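Warehouse Stock Control, Week 4
Handout: Reorder points and safety stock

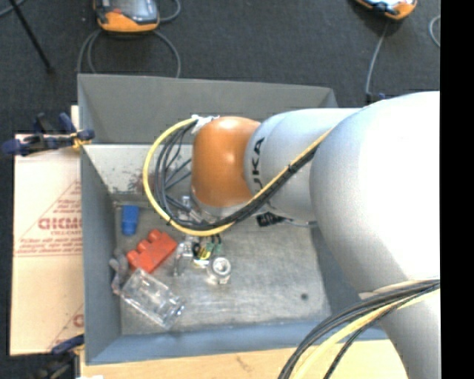
Syahrul Nasution wrote on last week's feedback sheet that the reorder point and the order quantity kept getting mixed up, and asked for one worked case with both. The case below has both.

Terms
Reorder point: the stock level at which you place the next order.
Order quantity: how many units you ask for when you place it.
Lead time: working days from placing the order to having the goods on the shelf.
Safety stock: units held in case demand or lead time runs over.

Worked case
Wibisono sells shelf brackets from one warehouse in Udine. Sales average 50 units a working day. The supplier, Jirnex, takes eight working days and ships in lots of 800. The warehouse keeps 384 units as safety stock.

Demand during lead time: 50 x 8 = 400
Reorder point: 400 + 384 = 784

When stock on hand plus stock on order falls to 784, the clerk orders one lot of 800. The lot size plays no part in the 784. It was set by the supplier - we come back to choosing it in Week 6.

Common mistakes
Leaving out stock already on order. This leads to double ordering, and it is the error I see most in the homework.
Using calendar days for lead time and working days for sales. Pick one and stay with it.
Treating safety stock as spare. If it gets used, the next delivery has to fill it back up.

For Saturday
Read the Skerumia case, first two pages only. Their yearly demand is 2348 units and the lead time is given in weeks, so convert before you start. Work out the reorder point with no safety stock, then with 50 units. Show the steps. Hand in on paper, or send it to Ratih Goh before noon.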